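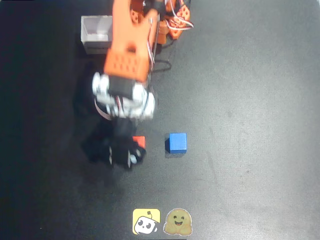
**Moved out of a Felent rental, deposit still not back. What now?**

I moved out of my apartment in Roltby in August. The lease says the deposit comes back within 30 days of handing in the keys. It's been 60. Felent took over the building from Vornent last spring and now each one tells me the other has the money. I have the signed lease and my move-in checklist, but no photos from when I left. Is it worth pushing?

**Answer 1** (accepted)

Yes. In most places the deposit goes with the building, so the current owner owes it to you even if the old one never passed it on. Check your state's rules – they're usually on the attorney general's site.

Send Felent a letter by certified mail. Put in the address, the date you gave back the keys, the amount, and where to send the check. Give them 10 days to pay and say you'll file in small claims after that. Keep a copy and the mail receipt.

Missing photos hurt less than you'd think. They normally have to send you an itemized list if they keep any of it.

**Answer 2**

Had the same thing at the Boateng Street building. Took around 5 calls and then a check showed up with no note. Call on a Thursday, the office is quiet.

**Answer 3**

Did you give them a forwarding address in writing? Some states don't start the clock until you do.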